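Textile Care and Fibers, Session 4 Notes: Why Dye Comes Off (and Where It Goes)
Notes by Róisín Doherty, 2021-07-26
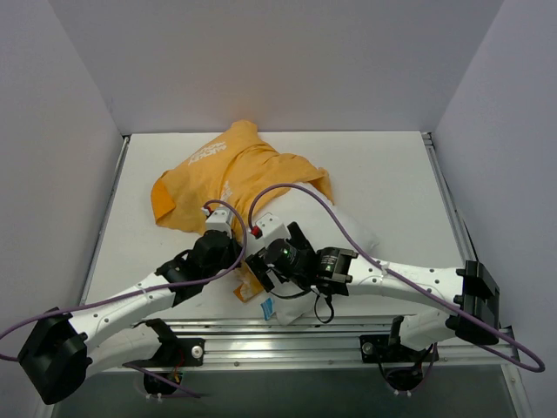
Okay, so last session we finished with cotton and how thirsty it is, and I promised we'd get to color. Dye has to get into the fiber and then it has to stay there, and those are two separate jobs. With cotton we mostly use reactive dyes now, which form a real chemical bond with the fiber. The trouble is that some of the dye reacts with the water in the dye bath instead, and that spent dye just sits in the cloth until somebody rinses it out. If the factory hurries the rinse, you get to finish it at home! So think of a bright yellow T-shirt bunched up on top of a white cloth. If that shirt is a badly rinsed one and the two go through a warm wash together, the loose dye floats off and some of it settles on the white. The white lettering on a shirt like that is a different story (it's usually ink sitting on the surface, and we'll do prints in September with Mr. Kallel).

Three words you need for the homework:

Colorfastness: how well a color holds up against something. Always say what the something is. A fabric can be great against washing and terrible against sunlight, so "it's colorfast" on its own tells me nothing and I will write "to what?" in your margin.

Bleeding: dye leaving the cloth and going into the water.

Crocking: color rubbing off onto something else. Dark jeans on a pale couch, basically. We test it dry and then wet, and wet is nearly always worse.

I had a long argument with my sister about vinegar, so let me save you the same argument. Vinegar does not "set" reactive dye in cotton. Acid is part of how we dye wool and silk, and I think the kitchen tip wandered over from there. Salt in the wash won't do it either. What does help is cool water, plenty of it, and washing new brights by themselves a few times.

For the lab you'll each get a Wallau swatch and a piece of plain white cotton. Stitch them together along one short side, wash at 27 degrees Celsius for 19 minutes, and dry them flat with the two pieces touching only at the stitching. Then grade the white piece against the gray scale card, 5 for no staining down to 1 for heavy. Do it by the window, please, and don't trust the ceiling lights in there, they make everything look greenish.

Reading: Viltach, chapter on dye classes, up to page 37. Skip the box on vat dyes unless you like indigo (I do, so ask me).

Lab sheets go in the tray outside room 1112.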